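发件人：Orysia Kravets（行政与场地管理处）
收件人：全体同事邮件列表
抄送：Hywel Penry；Charito Tiongson
日期：2025年1月18日，星期六
主题：回复：关于共享工位桌面整理办法的几点意见

各位同事：

Remo Eberhard先生就共享工位桌面整理办法（征求意见稿）提出的意见已收悉，原信附于文末。行政与场地管理处会同信息设备组进行了研究，现将答复及修订后的要求一并告知，请各部门负责人转达至本部门所有使用共享工位的人员。

一、关于适用范围。本办法适用于Stakholm楼四层及七层的全部共享工位，不适用于固定工位和会议室。临时来访人员使用共享工位的，由接待部门负责告知。Clolteck项目组目前借用的四层东侧工位，在借用期内同样按本办法执行。

二、关于离席时的桌面状态。原稿只写明“保持整洁”，各部门理解不一，去年12月的巡查中，对同一张桌面是否合格曾出现不同结论。修订稿改为具体要求：短时离席时，笔记本电脑应合盖，平放于桌面，长边与桌沿平行；鼠标垫置于电脑一侧，与电脑之间留出窄缝，不得互相压叠；鼠标放回鼠标垫上。纸质文件、水杯、充电线不列入可留置物品，应随身带走或收入抽屉。

习惯使用左手操作鼠标的同事，可将鼠标垫置于电脑左侧，巡查人员不得以此认定为不合格。鼠标垫略有歪斜亦属正常，无须反复校正。
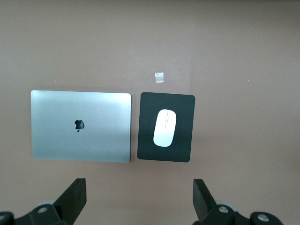
三、关于下班后的桌面状态。下班后桌面不得留置任何个人物品。笔记本电脑由本人带离，或存入走廊储物柜；鼠标垫及鼠标如系公用，应放入工位右侧抽屉。四层与七层现有储物柜合计233个，分配情况由Charito Tiongson女士登记，需要调换的请直接与其联系，不必另行提交书面申请。

四、关于胶带标记。Eberhard先生来信提及，部分同事以胶带在桌面上标示物品位置。经研究，透明胶带可以继续使用，但应为小块，不得在其上书写，也不得使用布基胶带或双面胶。标记更换时须将旧胶带完全揭除，残胶请使用各层茶水间备有的除胶湿巾处理，不得用刀片或金属尺刮擦桌面。七层有8张桌面已因刮擦报修，修复费用由行政经费列支，今后再发生类似情形，将由使用部门承担。

五、关于设备表面的清洁。金属外壳的笔记本电脑，请以微湿的超细纤维布擦拭，顺同一方向进行，擦拭前应关机并断开电源。白色鼠标容易显污，滚轮及按键接缝处可用干燥棉签清理，切勿将清洁液直接喷在鼠标上。深色鼠标垫表面落灰后较为明显，可用粘毛滚筒处理；材质标签注明可水洗的，应在完全晾干后再行使用。Troltico清洁服务公司的保洁人员只负责擦拭空置桌面，不移动、不擦拭任何设备，请勿就此向保洁人员提出额外要求。

六、关于巡查。巡查每周进行一次，由Hywel Penry先生负责安排，结果仅通报至部门，不记录个人姓名。首次不符合要求的，以便条提醒；同一工位一个月内累计4次不符合要求的，由部门负责人说明情况。

七、关于外观相同设备的辨识。近期有同事误拿他人电脑，所幸均已归还。请在电脑底部粘贴资产标签，上盖保持原样，不贴标签及装饰贴纸。标签可于工作日上午到四层服务台领取，领取时请出示工牌并报设备编号。鼠标的标签请贴于底面，避开感应窗口。

修订稿全文将在内部网站公布，公示期七天。对上述内容仍有不同意见的，请回复本邮件列表，或径送行政与场地管理处。公示期满无重大修改的，即行生效，原试行通知同时废止。

此致

Orysia Kravets
行政与场地管理处

> 发件人：Remo Eberhard
> 收件人：全体同事邮件列表
> 主题：关于共享工位桌面整理办法的几点意见
>
> 行政与场地管理处：
>
> 征求意见稿已阅，本部门讨论后提出以下意见，请予考虑。
>
> 其一，“保持整洁”一语过于笼统。本部门近乎半数人员每日更换工位，若无统一摆放方式，后到者往往需要先行整理他人物品，既耽误时间，也容易造成损坏。建议明确电脑、鼠标垫和鼠标的位置。
>
> 其二，部分同事用胶带标示物品位置，征求意见稿对此未作规定。Edgardo Pascual先生认为该做法便于归位，希望予以保留；亦有同事担心留下残胶。请明确是否允许。
>
> 其三，保洁人员是否擦拭设备，各层做法不同，请统一口径。
>
> 其四，同型号电脑较多，合盖后难以分辨，建议规定标签的粘贴位置。
>
> 以上意见，请酌。
>
> Remo Eberhard

分享 7 | 评论 4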